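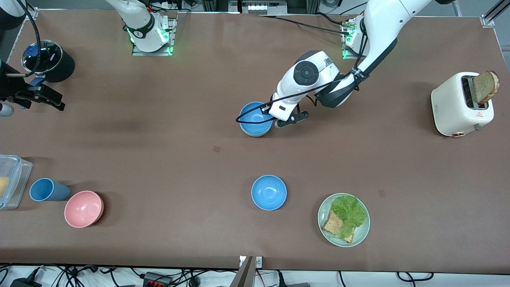

What does a beginner do first in a robotics club? Practice picking things up, over and over, till it gets boring.

Sunita Agarwal
3/25/19 · 1 min read

We have eight students at the Stastow club this spring and I adore every one of them — even the loud ones! Breakfast is our project, all the way through April.

Bowls are harder than bread, if you ask me. So much depends on where you grab the rim.
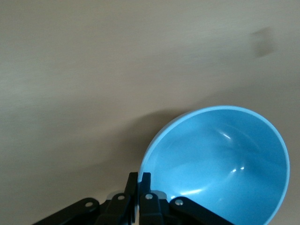
Gripper at the blue bowl.

Comments
Sachdeva: Love this!
Prondska mom: Four more weeks, yay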